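November
By the Inex Training Desk

Teaching by hand at Jamgate: a progress report

The Inex programme of guided demonstration has now completed its first full season at the Jamgate workshop, and members have asked for a plain account of what has been done. The following is offered in that spirit. It covers the sessions themselves, the way they are recorded and checked, and the changes that will apply from the start of the next round.

The programme began with a modest aim. Inex wished to find out whether staff with no background in programming could teach a bench-mounted arm a small set of everyday handling tasks by performing them, either by taking hold of the arm and moving it directly or by steering it from a second station across the room. Both methods were offered from the first week. Operators were free to change between them, and most did so until they had found the one that suited the task.

Over 800 demonstrations have been recorded to date. Of these, 686 were accepted after review and form the present training set, which is held under the project name Pritum. The remainder were set aside for a variety of reasons, the most common being that the operator paused for too long in the middle of a movement, or corrected the grip several times before lifting. Such recordings are not destroyed. They are kept in a separate folder and may be of use when the programme turns to the question of recovery from error.

The tasks in the present set are 4 in number: picking up a single small part, placing it within a marked area, sliding a flat item along the bench, and returning the arm to an open position above the surface. The last of these was added at the request of the operators. It had been noticed that many otherwise sound demonstrations ended untidily, with the fingers half closed or the arm resting too low, and that the following demonstration then began from a poor starting point. Treating the return as a task in its own right has made the recordings a good deal more consistent.

Moving the arm directly by hand remains the more popular method with new operators. It is quickly understood, and a person can feel at once when the arm is near the end of its reach. Its drawback is that the operator's own hands and sleeves are apt to come into view of the wrist camera, and a recording in which this happens for more than a moment is not accepted. Remote control avoids the difficulty, but asks more of the operator, who must judge depth from a screen. The desk has found that a first session of remote control is seldom productive and that the second usually is. Operators are therefore now booked for two sessions in the same week, the later one falling on Thursday wherever the rota allows.

The Mtshali bench, which was brought into use part way through the season, deserves a separate word. It is set lower than the original bench and has a plain surface, and operators have reported that it is less tiring over a long session. It is also the bench on which lighting has been most carefully considered. A wrist camera sees the shadow of the arm as readily as it sees the part to be picked up, and in early recordings the two were sometimes confused during review. The lamps have been moved and a softer covering fitted. Shadows have not been removed altogether, and the desk does not intend that they should be, as the arm will meet them in ordinary use.

Each session now opens with a short check, made before any part is placed on the bench. The operator brings the arm to the starting position, opens the fingers fully and confirms on the screen that both are in view.
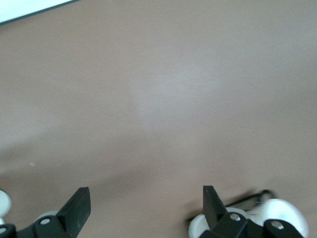 The check is recorded in the same manner as a demonstration and stored with the session. It takes very little time, and reviewers have come to rely upon it when a later recording appears to be out of line. Operators are reminded that the fingers should be inspected by eye as well as on the screen, and that any loose screw or trailing cable must be reported before work proceeds.

Review itself is carried out by a second operator, never by the person who gave the demonstration. In the final weeks of the season 71 recordings were reviewed twice, by two people working separately, in order to see how far their judgements agreed. Agreement was good on the picking and placing tasks and rather poor on the sliding task. The written guidance for the sliding task has been revised as a result – in particular, it now states how far the item must travel and where the fingers should be when it stops.

The next round will keep the present tasks and add no new ones. It is the view of the desk that a wider range of operators will be of more value at this stage than a longer list of movements, and departments which have not yet taken part are warmly invited to put names forward. No previous experience is required. Places on the morning sessions fill quickly, and those able to attend in the afternoon are asked to say so on the form.

Copies of the revised guidance may be collected from the Jamgate front office. Operators who hold the earlier version are asked to return it.

Comments (3)

Could the desk confirm whether left-handed operators may use the second station? The controls looked to be laid out for the right hand when I tried it.

Reply from the Training Desk: They may. The controls can be moved to the other side of the station. Please mention it when booking so that this is done before you arrive.

I took part in two sessions on the Mtshali bench and found the remote control much easier the second time, as the article suggests. I would still like a larger screen.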